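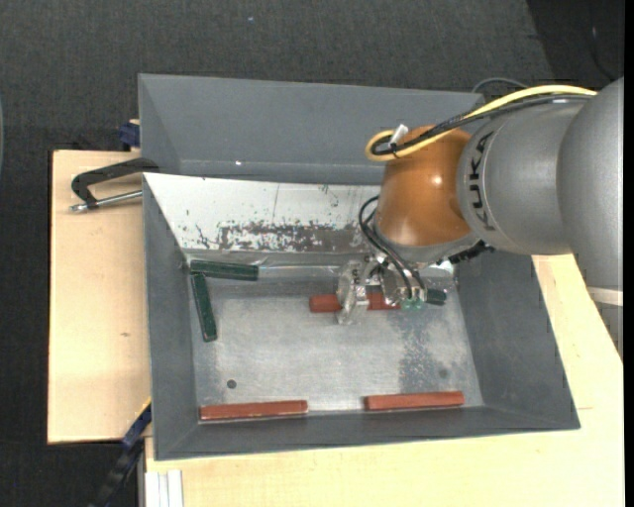
Okay, hi everyone, thanks for staying past lunch. I'm Morena, and I'm going to talk about bins. (Wait for the groan.)

Ask them: who has a bin at work that gets loaded and emptied all day? Hands up. Keep yours up if you know what the bottom of it looks like. I didn't, for years!

Start with wear. Finish goes first where things land and slide — usually low down on a sloping panel, right by the floor. Look for ragged gray patches where the white has flaked off, and little dark chips higher up. Then the floor: cloudy spots, stains, small round holes you'd forgotten were there.

Next, where the blocks end up. They love walls. You get one lying along the front, another tucked in a back corner, and bare metal between them. Tell the Jirndale story here, but keep it short, Adel is in the room. We tipped in 36 blocks and I spent most of the afternoon fishing in corners.

Slope. Flared walls are great for reaching in, and people still ask me for straight ones. Ingrid and I argued over this for nearly 30 minutes in the Gusero parking lot. She can have the mic if she wants it.

Last bit: Taner's cleaning routine. Empty it, wipe it, run a hand light along the seams. Handouts are by the door, I printed 50. Questions!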